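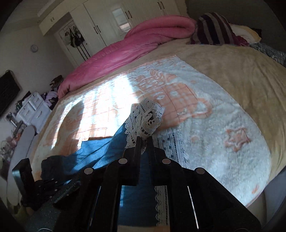
The trial lasted 15 days and cost nothing if she sent the gripper back in its box. Lollska had printed that on the lid, on the manual and on the return label.

She used it for the laundry, because the laundry was what she had. The manual said to take hold of a garment at its edge, lift, lay it flat and fold toward the body. The blue one with the lace was the hardest. Lace bunched when the fingers closed, and she had to let go and start over.

After each session she filled in the form. Ease of grip, one to five. Weight on the wrist, one to five. She gave the wrist a 2 every time — it was heavier than the iron.

On Wednesday a man from the Clistgate office called and asked if she would keep it. The price was 293 dollars, he said, with a spare set of fingers.

"What would I do with it after?" she asked.

"Same as now. Some of our customers in Grenditville do all their folding with it."

She looked at the pink comforter, which she had rolled up by hand in less than a minute.

"Can I have two more days?"

He said she could. She hung up, sat on the bed and pulled the blue cloth toward her. The lace had come out of shape again. She smoothed it with her thumb and reached for the gripper.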